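1/18/22 – small tools box, sort + restock

Starting this one before lunch, will fill in as I go. Watch repair bits and the odds and ends box have been mixed up together since August and I'm sick of digging for the pin case. Working on the floor on the foam mats. Pins bounce on the bench and I lose every one of them. Mats at least stop them dead.

Rule for today: watch stuff together, measuring stuff together, anything with a plug goes somewhere else.

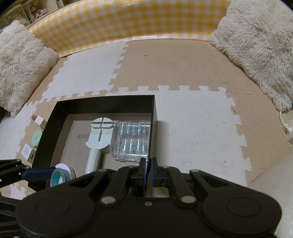
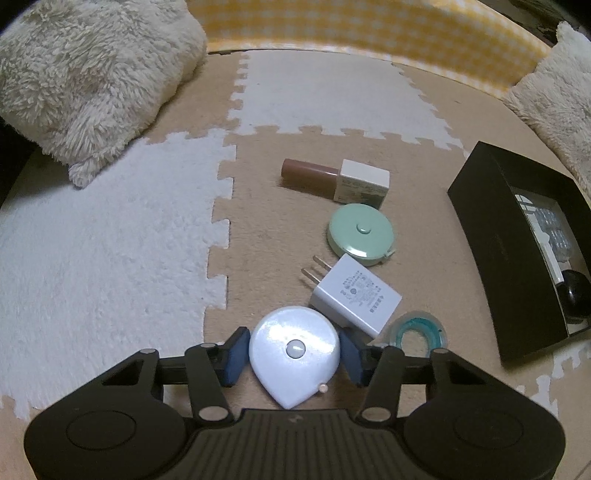 On the mats: green tape measure, white charger, roll of tape. White tape measure in the gripper.

Tape measures first. Too many for one box but they do different jobs. The white teardrop one stays, nice in the hand and the tab is easy to grab even with gloves on. Mint green round one goes in the sewing drawer, it's soft tape and useless for anything on the bench. Checked both against the steel rule out to 18 in. White one dead on. Green one reads short by a hair, fine for cloth, don't use it for strap lengths!! Put that on a label.

Charger. Does not belong in here, has never belonged in here. Read the small print on it with the loupe, looks OK for the bench lamp but want to try it on the meter before anyone plugs it in. Moved to the electrical shelf w/ a sticky note. If its yours, take it home.

Tape roll. Leave with the watch things for now, it's the one I use for holding links down while pushing pins. Doesnt leave gum on the metal like the Salgado stuff did. Do not reorder Salgado.

Watch band tool + pin case. Main reason for doing all this. Pin case goes flat, lid up, ALWAYS. Last time somebody stood it on end and the sizes migrated. Spent 2 hrs on it with tweezers and a caliper and I am not doing that again. Going to lay a bit of foam under the lid so the pins cant climb over the dividers. Band tool next to it, round head away from the case so it doesn't knock the latch.

Later – foam under the lid works, ish. Thin packing sheet, cut to size, held the case upside down over a tray and no pins moved between compartments. Shook it harder and two went over. Thicker foam won't let the lid shut. Good enough.

Black lid as a sorting tray: keep doing this. Tall sides catch things and the floor of it is dull enough that you can see a pin. Better than the Vidora tray we paid money for, which is shiny and shows you nothing but the ceiling lights.

Bottle with the brown cap – no idea what's in it. Not opening it today. Set aside w/ a question mark on masking tape. If it's the oil from the Flomley order it should be on the chemical shelf with the sheet, and if it isn't I would like to know what it is. Somebody write it in here please.

Orders:
– spring bars, assorted, the bag of 1,000 from Korkonitz (not the small kit, we go thru the 18 mm ones too fast)
– spare tips for the band tool, 5
– labels, the matte kind that take pencil

Still to do: label for green tape, meter on charger, find the lid of the screw tin. Also sweep under the mats before they get put back, there's bound to be pins in the jigsaw edges. Magnet on a string picks up the steel ones, the rest is fingernails.

Box is back on shelf, left side. Leave the order of it alone for a week at least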